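Backups for the home PC — speaker notes, Saturday session, Rathore PC Club

Start 10:30 sharp. Room needs to be clear by noon. Skip the welcome stuff, the handout covers it.

Slide 1. Title. Say what this is: one Windows laptop or desktop, one person or one household, no server, no IT department. If you came for business stuff, see me in the break.

Ask for hands: who has a backup? Then: who has restored a file from it, ever? Wait. Let them look around the room. Second question is the talk.

Slide 2. What a backup is. A second copy, on a different thing, that you can get back. All three parts. Copy on the same drive in a folder called "backup" fails on part two. Old laptop in the closet with 2014 photos on it is the only copy of those photos, so fails on part one.

Sync folder is the one people will argue about. Lurkulia on my own machine keeps Documents in step with the other laptop. Great for working on two computers. Delete a file on one, gone from the other in seconds. Same with a file that got scrambled, same with ransomware. It does keep a trash for deleted stuff, check how long yours keeps it. Don't rely on it alone. Move on quick, this eats time.

Slide 3. What to back up. Order of pain:

Photos and home video
Documents, taxes, scans
Email if you use a mail program and it lives on the PC
Browser bookmarks, saved passwords (better: export from the password manager, and put the export somewhere locked)
License keys for paid programs
Game saves, for the ones who have them. Look them up, they hide in weird places

Not needed: Windows itself, installed programs you can download again, the Downloads folder in most cases. Although. Tell them to look in Downloads first. Mine had the only copy of a signed lease in it.

License keys, say a bit more. People here grab a lot of giveaway software, one-year licenses, lifetime licenses from a magazine disc. The key comes in an email, the email gets deleted, giveaway page is down a week later. Text file, paste the key in, name of program, version, what address you registered with. Keep the installer too, giveaway versions often can't be downloaded again. I have a folder called Keys. Nothing fancy.
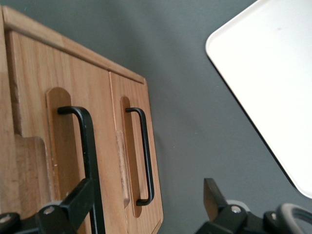

Slide 4. How much space. Show them right click, Properties on the user folder. Mine came to 124 GB, most of it video. Drive should be at least double that so the program can keep older versions. Bigger is fine. Don't buy the cheapest no-name drive with an unbelievable size on the label, fake ones report a size they don't have and eat your files with no warning. If the price looks crazy it's fake.

USB sticks — ok for carrying a few files, not for the only backup. They get lost, they go through the wash. Somebody will say theirs survived the wash. Fine. Keep moving.

External hard drive vs. external SSD. Spinning drive cheaper per gigabyte, slower, don't drop it, realy don't drop it while it's running. SSD faster, smaller, costs more. For a backup that runs at night slow is fine. Don't leave an SSD in a drawer unplugged for years and expect it all to be there, plug it in now and then.

Slide 5. The built-in options. File History in Windows: Settings or Control Panel depending on version, pick a drive, turn it on. Keeps older versions of files. Only does libraries, desktop, contacts, favorites by default, so anything you keep in C:\Stuff is not covered. Move it or add it. Screenshot on slide is from my machine, theirs may look different, say so.

System Restore is not a backup. Say it twice. Rolls back system settings and drivers, doesn't bring your photos back.

Slide 6. Separate programs. I use Skaltero, paid version, there's a free one with fewer scheduling choices. Not selling it, no deal with them. What I want from any program:

Runs on a schedule without me
Tells me when it fails, loudly
Keeps old versions
Can restore one single file without restoring everything
Stores stuff in a form I can open without the program, or at least has a free reader

Last one matters. If the company folds and your backup is in their own format with the activation server gone, you have a brick. Ask before you buy. Also matters with giveaway licenses — when the year runs out, does restore still work? With some programs everything stops, with some only new backups stop. Find out before month eleven. Check the license page, look for the word "restore".

Updates: a lot of giveaway keys are good for that one version only. You hit Update, the key drops, back to trial. Turn off auto update in the program's own settings if the key is version locked. Then you're on an old version, so weigh that up. For a backup tool I'd sooner pay.

Demo 1. Switch to desktop. Make the test folder, put the text file in, run Skaltero by hand, show the log. DO NOT open email. Close the browser before plugging in projector. Last time.

Demo 2. Delete the text file, empty the bin, restore it. Then edit it, save junk over it, restore yesterdays version. People like this part, go slow. Read out what I click, back row can't see the small menus.

If the demo breaks: slides 21 to 24 have the screenshots. Don't fiddle.
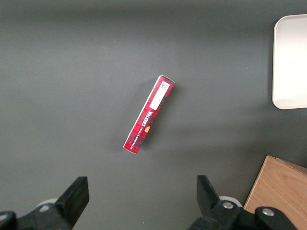

Speaker notes: Rathore PC Club
Filed under: Backup, Beginners, August talks

Break ten minutes. Start again whether they're seated or not.

Slide 9. Second half, the second copy. One external drive plugged in all the time is one lightning strike away from nothing. Also ransomware goes after any drive it can see. So: two drives, swap them. One plugged in, one somewhere else. Work desk, sister's house, bank box. Swap once a month. Put it on the calendar on the phone, with an alarm.

Label the drives. A and B, marker on tape, date of last swap. I had two identical black drives and erased the good one. Tell that story if there's time, short version.

Encrypt the one that leaves the house. BitLocker if your Windows has it, otherwise the backup program's own password. Write the password on paper. Paper goes somewhere that isn't with the drive. Lose the password and there's no reset link, it's gone.

Slide 10. Online backup. Different from sync, say it again. Pros: off site, automatic. Cons: monthly cost, first upload takes forever, restore takes a while too. Check your upload speed, it's the small number, not the one in the ad. My first full upload to Mokach took 26 days, running only at night. After that only the changes go up, a few minutes. Set a speed limit in the program during the day or video calls will suffer.

Ask them: data cap? Check with your provider before you start. Some plans charge over a limit and a first upload will blow right through it.

Mokach keeps deleted files for a while then drops them. So do most. If you unplug an external drive for too long, the files from it may count as deleted. Read that page of the help. It's a boring page, read it.

Slide 11. Photos on phones. Quick one. Phone is where the photos are now. Cable to PC, copy the camera folder, then the PC backup picks it up. Or the phone maker's own cloud, but check the box about "optimize storage", then the full size ones may only be in the cloud. Had 1,000 photos come across as tiny previews this way. Look at the file size after copying. If they're all a few KB something is wrong.
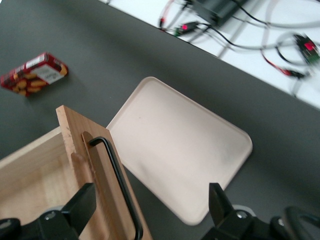 Cookie box on the gray tabletop

Slide 12. Testing. Main thing after all the talk about programs. Once a month, same day as the swap, pick a random file, restore it to the desktop, open it. Actual open it, don't just look at the name. Pick a photo one month, a spreadsheet the next. If it opens, delete the test copy, done.

Once a year, bigger test. Plug the drive into a different computer and see if you can get at anything. Your own PC may be the thing that died, so the restore has to work without it. Do you have the installer? The key? The password? All of these live on the dead PC for most people. See folder called Keys, slide 3. Put a copy of that folder on the drive itself, plus on paper for the password.

Slide 13. Cleaning up before the first backup. Keep this short, it's a different talk. Empty the bin, clear temp files with the Windows tool, look for duplicate video. Don't run a duplicate finder on auto. They find "duplicates" in program folders that need to be there. Only point it at your own photo folder and look at what it wants to delete before you let it. And do the backup first, then clean. Then backup again.

Registry cleaners, somebody asks every time. Leave it alone. No speed gain worth having and I've seen a printer vanish.

Slide 14. What to do when a drive starts making noise. Stop. Don't defrag it, don't run a repair scan first, every minute of reading may be the last. Copy off the stuff that matters, smallest and most important first, then the big video. If it's clicking and won't show up, power off and leave it off. Recovery shops cost real money, get a quote before you hand it over, no freezer trick please.

Slide 15. Homework. On the handout:

Tonight, right click, Properties, write down the size
This week, buy the drive or find the one in the closet and check it
Turn on File History or install something
Restore one file
Start the Keys file

Questions. Likely ones:

Can I leave the drive on all the time? Yes, plus the second one away from the house.
Does it slow the PC down? A bit during the run. Schedule for lunch or night, PC has to be awake for it, check sleep settings.
Can I back up two PCs to one drive? Yes, separate folders, enough space.
8 GB stick enough? For documents only, maybe. See slide 4.
Mac? Time Machine, plug in a drive, say yes. Ask at the Mac table.
What about discs? If you still have a burner, ok for a set of photos. Check them now and then, the dyed ones fade. Keep out of the sun.

Finish by 11:50. Laptop off, take BOTH adapters home, extra handouts go on the back table.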